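Robots & Automation | Features

Teaching by Hand in a Kitchen That Is Not There

October 2024
By Girish Nautiyal

The first thing I learned at Zeltlow is that a person can be tired in the shoulder from lifting a mug that weighs nothing. 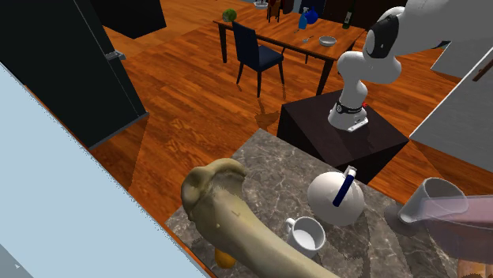 I had been holding the controller for less than an hour. It is a short handle with a trigger, and it hangs from a thin jointed arm which is clamped to the desk. When I moved the handle, the robot on the screen moved also. When I pressed the trigger, its fingers closed. The kitchen, the counter and the robot all exist only inside a simulator, but my shoulder was real, and it complained.

Santosh Dhillon, who trains the new operators, watched me with much patience. "You are holding your breath," he told me. "Everyone holds the breath at first. Then the hand becomes stiff, and the robot learns a stiff hand."

This sentence stayed with me for the rest of my visit. I had come to Droststead to write about software, and I spent most of my two days talking about hands.

What is recorded

Zeltlow is a small company on the second floor of a former textile office. Its business is demonstrations. A customer who builds robots for homes will send a list of tasks, such as moving a mug from one part of the counter to another, or standing a fallen cup upright. The operators do each task many times by remote control, inside the simulator. Every movement of the arm is saved together with the camera views. From these recordings a program learns to produce similar movements by itself.

One recording is called an episode. A good operator can finish up to 60 in one shift, and this number was lower than I had expected. The task itself may take only a short time. But between the tasks the room must be reset and the objects get new positions, and the operator must look at the new arrangement and decide how to begin.

The program that runs all this is called Muvel. It was written inside the company, and it looks like something written inside a company. The buttons are gray and the menus are too long. Dhillon knows every corner of it and defends it a little, the way people defend an old car.

He explained to me that the arrangement of the objects is the more difficult half of the job. If a mug stands alone in the middle of a clean counter, almost any path will reach it. In a real kitchen a mug stands close to a kettle, and there is some fruit, and something that a child or a dog has left. So Muvel takes objects from a large library and puts them together without asking whether they belong together. Operators get used to this quickly. In my second hour I had stopped to be surprised by anything I found near the bread.

The handle of the mug

My task was simple on paper: take the mug, lift it, put it down in another place. I tried to take it by the handle, as I do at home. The fingers of the robot touched the handle, the mug turned, and I followed it across the counter like a man who runs after his hat.

Dhillon took the controller and did the same task from above. He brought the fingers down over the rim, one inside and one outside, closed them gently, waited for a moment, and lifted. Then he put the mug down and opened the fingers before he moved away. It was a very plain movement. I asked him why he had waited before lifting.

"It gives the program a clear moment," he said. "Closed, then up. If I do both together, sometimes it learns to go up with nothing."

There are many small rules of this kind, and most of them are not written anywhere. Come to the object from the side where you have space. Do not correct in the air more than you need. If you make a mistake, you may repair it and keep the episode, but the repair must look like something you would want the robot to do. Once, a whole group of 205 episodes was removed because an operator had the habit of tapping each object before taking it. He did not know he was doing it. The trained robot tapped everything also, very politely, and sometimes it pushed the object over.

By hand or from far

Not everyone agrees that remote control is the best way to teach. At Goel, a workshop on the other side of town, they still prefer to take the real arm and guide it with their own hands through the movement. The joints are made soft, and the teacher pushes and pulls the arm as a dance teacher may do with a beginner. I tried this as well. It is easier to understand, and I felt the weight of the thing I was lifting, which I had missed very much in the simulator.

But it is slow, and the teacher's body is often in front of the camera. A heavy day there gives fewer episodes, and each broken cup is really broken. At Zeltlow a cup that falls comes back with one button. For the customer's present order they need 900 episodes, in many different rooms, and it would be hard to find so many kitchens whose owners agree to it.

Dhillon has done both kinds of work and does not want to choose. He thinks that the feeling in the hand should be learned on a real arm first. New operators at his company will spend their first week with one, starting in January. After that they move to the simulator, where they must record 200 practice episodes before any of their work is kept.

On my last afternoon he let me try again. I came from above, I closed the fingers, I waited, I lifted. The mug went up straight and I put it down a little too hard. Dhillon played the recording back at half speed, and we both looked at the moment when I let go.

"This one I would keep," he said, and then he played it once more. "Maybe. You opened a bit early."

I asked if I could do another one. He was already resetting the room.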